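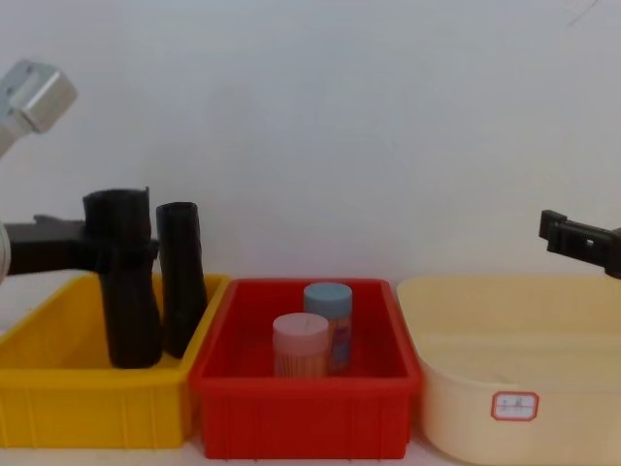

Yellow, red and cream containers side by side on a pale tabletop.

Report on the visit to the Wustside Materials Recovery Centre

Members of the Lulta Household Waste Advisory Group visited the Wustside centre in April at the invitation of its operations manager, Bongani Potgieter. The visit was arranged to inform the group's submission on kerbside collection, and in particular the proposal to introduce a separate glass service in the Pisow district.

The centre receives material from 59 collection routes. Mr Potgieter explained that loads are weighed on arrival, tipped in the covered hall and checked by hand before any mechanical sorting begins. Soft plastics remain the most common contaminant, followed by garden hose and clothing. Loads from apartment buildings are recorded separately, and the group was given access to the monthly figures. 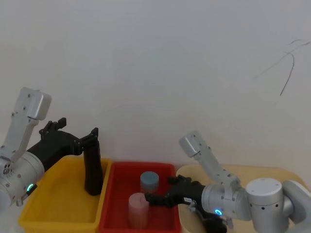
Colour coding was discussed at some length. Lindiwe Lekota noted that residents who move between council areas often find that the same lid colour has a different meaning at their new address. Yellow and red trays placed next to each other are easily told apart, but a pale beige one carries no meaning for most households unless it is labelled. The group agreed that any new container should have a printed label on the lid and a second on the front.

Members then heard from Shirley Wong on the Botha trial, in which 228 households were given a separate container for glass. Of these, 67 asked for a smaller size within the first month. Storage space was the main concern, particularly in units without a side path or garage. 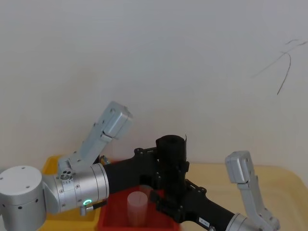
The trial also showed that collection day reminders were better received by text message than by letter. Ms Wong advised that the printed calendar should nevertheless be kept for older residents, many of whom display it on the fridge.

The group thanks Mr Potgieter and his staff for their time. Written comments on the draft submission may be sent to Charmaine Steyn.

14 shares | 3 comments

Contact us | Copyright Lulta Household Waste Advisory Group | Back to top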